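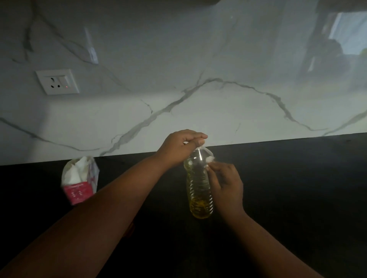 Clear plastic bottle with a small amount of pale yellow liquid, on a dark countertop.

Irell to extend household cooking oil collection to all of Sterdale

STERDALE, 7/26/18 - Irell will extend its collection of used household cooking oil to every residential street in Sterdale, following a trial in the Ngui district. The service will be open to houses and apartments. Restaurants, canteens and food trucks remain under their existing commercial contracts and are not affected.

The trial covered 2166 households. Residents drained cooled oil into a clear plastic bottle with a screw cap, closed it, and left it at the curb beside the recycling bin on the normal recycling day. Crews placed the bottles upright in a lined rack on the truck. No separate vehicle was used.

Under the extended service, the same method applies. Irell will accept vegetable oils of any type, including sunflower, corn, canola, peanut and olive, as well as blends. Butter, lard and meat drippings will not be accepted, nor will motor oil, lamp oil or any oil mixed with water or detergent. Bottles must be clear so that crews can check the contents without opening them. Glass is not accepted.

Collected oil will be taken to the Sakau transfer station, where bottles are emptied and the oil is passed through a coarse screen and then held in a settling tank. Food solids and water are drawn off at the base. The remaining oil is pumped to storage and sold in bulk as feedstock for fuel. Empty bottles are shredded and washed on site. The storage tank at Sakau has been enlarged to 3000 gallons for the extension, and the loading bay has been resurfaced and fitted with a drain trap.

The main purpose of the service is to keep oil out of the sewers. Oil poured down a kitchen sink cools in the pipe, binds with soap and food scraps, and narrows the line. The older mains in the lower part of Sterdale are shallow in grade and are cleared by jetting. Irell will compare jetting records for these mains before and after the extension and will publish the comparison with its annual operating report in December.

"The trial answered the handling questions," said Trefor Kemeys, operations manager at Irell. "We changed the rack liner and the wording on the notice. The route times stayed within the schedule, so we saw no need to change the trucks."

The notice now states the fill line, which was left out of the first printing. Bottles should be filled no higher than the shoulder. During the trial, some overfilled bottles leaked at the cap when stacked, and crews were told to leave them with a tag.
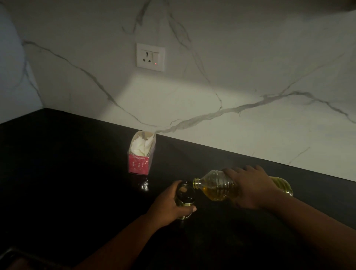
Ifor Pritchard asked during the comment period whether people who fry only now and then would have to wait until a bottle was full, and said that oil kept for months under a sink goes rancid and tends to be thrown out. Irell has amended the rules in response. Part-filled bottles will be taken at any level, and there is no minimum amount.

Residents in apartment buildings will use a shared rack in the recycling room. Building managers may request a rack at no charge. Each rack holds 35 bottles and is bolted to the wall or floor. Irell will supply the fixings and a drip tray, but installation is the responsibility of the building.

There is no added fee for the service and no need to register. Printed notices will be mailed to all addresses with the next service bill. Collection in the four outer zones will begin after the central zone is running, and the start date for each zone will be printed on the notice.

Questions on accepted materials or racks for apartment buildings should be addressed to Aslak Fagerlund, Customer Service, Irell, Sterdale. Media inquiries should be addressed to Ynyr Gough at the same office.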